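Bench Notes: Stripping and Sorting Desktop Towers at Skolanance
Tuesday, April 29, 2025
By the Flenia workshop desk

Shiyu Zhong takes desktop towers apart for a living, and has written most of the teardown procedure that Skolanance now uses for its office returns. The machines come in from leases and school labs. Those that pass inspection go back out with a new drive and a clean install. The rest are taken down to parts, and the parts are graded.

The work starts with the case on its side. "Open side up, every time," Zhong says. "You want gravity holding the screws where you left them. If the tower is upright and you drop a screw, it goes under the board, and then you are pulling the board to find it."

Before the side panel comes off, the power cord is removed and the front button is held in for 15 seconds. Zhong does not regard this as optional. The supply itself is never opened. It is tested as a sealed unit on a load tester, and it either passes or goes in the bin for the metals buyer, Mansour.

Cables come next, and Zhong spends more time on them than on anything else in the case. SATA data connectors are small and the plastic key inside them cracks when they are pulled at an angle. "People grab the cable. You hold the connector body, you press the clip if there is a clip, and you pull straight back. With the power plug you can rock it a little end to end, never side to side."

Cable ties are left on where the bundle is going back into service. Cutting them saves a minute on the way in and costs several on the way out, when the loose wires have to be kept clear of the fan and the panel. On scrap machines they are all cut.

The written procedure puts drives ahead of memory and memory ahead of the processor. Zhong says the order follows clearance more than value. In many compact office cases the drive cage overhangs some part of the board, and lifting it out early makes room for a hand. Colored plastic generally marks what is meant to be moved without a tool, and trainees are told to look for it before they pick up a screwdriver. 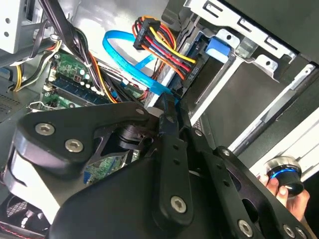
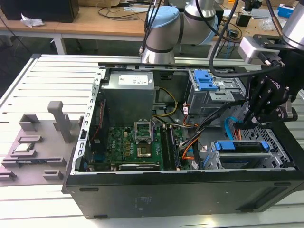
Which part is most often damaged during a teardown?

"The socket," Zhong says. "On boards where the pins are in the socket, a processor that is dropped back in from even a small height can bend a row of them. Lift it by the edges, straight up, and put the socket cover on as soon as the chip is out. A bent pin can sometimes be straightened under magnification, but I grade that board down regardless."

Thermal paste is cleaned off the processor with isopropyl alcohol and a lint-free wipe before the chip is stored. Zhong prefers to run the machine for a few minutes before the teardown starts, so the paste softens and the heat sink releases with a slight twist. A heat sink pulled cold can bring the processor with it on some older sockets. The lesson cost the shop 17 processors in its first June.

Memory modules are tested in pairs and stored in trays by type and speed. Zhong does not accept modules loose in a box, even in antistatic bags. "The contacts rub. Then you get an error that comes and goes, and you have spent an afternoon on a part that is worth less than lunch."

Reassembly is the same list read upward. Zhong asks for one addition, a pause before the panel goes back on, to check that no cable crosses a fan and that each memory latch has closed. The check is signed on the job card. A card without the signature goes back to the bench, along with the machine.

Parts are logged in Devis, the stock system the shop adopted when its spreadsheet passed 4000 rows. Each shelf holds 50 trays. Zhong would have preferred smaller shelves — the top row needs a step — but concedes that the labels are easier to read than they used to be.

Asked what would improve the work, Zhong names one thing: fewer screw types. A single tower may use three, and they are close enough in size to start in the wrong hole. The shop keeps them in a magnetic dish divided by marker lines. Zhong redraws the lines when they wear off.

Related items
Grading used power supplies
Wiping drives before resale
Storing memory modules in trays
Devis: how to enter a mixed lot

Contact the workshop desk | © 2025 Flenia | Back to top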